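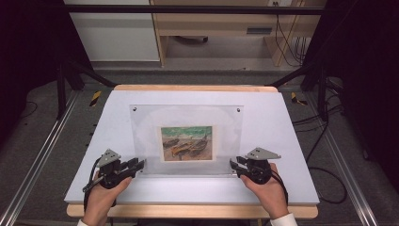
Expositor em acrílico transparente com reprodução de uma cena de barcos na praia, sobre a bancada de montagem.

Hernlow adota suporte acrílico único para a coleção de pequenos formatos

O Espaço Hernlow concluiu em abril a definição do suporte que será usado na exposição de pequenos formatos, prevista para a sala do piso inferior. A peça escolhida é um expositor de mesa em acrílico transparente, com dois furos de parafuso junto aos cantos superiores. A reprodução fica aplicada na parte inferior central do painel e o restante da superfície permanece livre.

A mostra reúne 64 reproduções de pintura de paisagem e de marinha, todas impressas com margem branca. Na primeira sala entram 31 peças, entre elas a dos barcos escuros pousados na areia, com mar verde ao fundo. As demais serão montadas em duas etapas, conforme a entrega dos painéis.

Segundo Maribel Rengifo, responsável pela museografia, o modelo anterior usava moldura de madeira com fundo opaco e exigia uma base para cada formato. "Com o painel transparente a base é a mesma para toda a coleção. Muda apenas a posição da reprodução, que é marcada com gabarito antes da colagem", afirma. Os furos superiores permitem fixar o mesmo painel à parede com parafuso e espaçador, caso a sala seja reconfigurada.

O fornecimento ficou a cargo da Mundulix, que entrega os painéis já cortados e furados, com película de proteção nas duas faces. A película é retirada apenas na bancada. A limpeza é feita com pano de microfibra e água com detergente neutro - álcool e limpa-vidros com amoníaco estão excluídos do procedimento, por risco de microfissuras nas arestas.

Para a montagem foi adotada uma superfície branca, obtida com um tampo colocado sobre mesa de madeira clara. O fundo branco facilita a inspeção do acrílico, mas riscos finos só aparecem com luz rasante, e por isso cada painel passa por uma segunda verificação com lanterna lateral. O alinhamento do expositor é corrigido pelas extremidades inferiores, sem contato com a face impressa.

Cristian Huaranga, técnico de montagem, informa que o ponto mais sensível é o assentamento. Um desnível pequeno no tampo basta para inclinar o painel e criar reflexo sobre a imagem. As mesas da sala serão niveladas antes da colocação das peças, e a distância entre expositores foi fixada em 30 centímetros.

A iluminação ainda está em estudo. O projeto inicial, assinado por Katherine Quintero, previa focos frontais, mas o ensaio apontou brilho excessivo na zona livre do acrílico. A alternativa em avaliação usa luz difusa de teto, com os focos desviados para as paredes laterais.

As legendas ficarão no tampo, à direita de cada expositor, em cartão branco sem brilho. O folheto da mostra terá tiragem de 2.000 exemplares e inclui a lista completa das obras reproduzidas. A data de abertura será divulgada após o ensaio final de luz.

Última atualização: abril, 16h30

Espaço Hernlow - Contato: setor de comunicação - © Espaço Hernlow. Todos os direitos reservados. Voltar ao topo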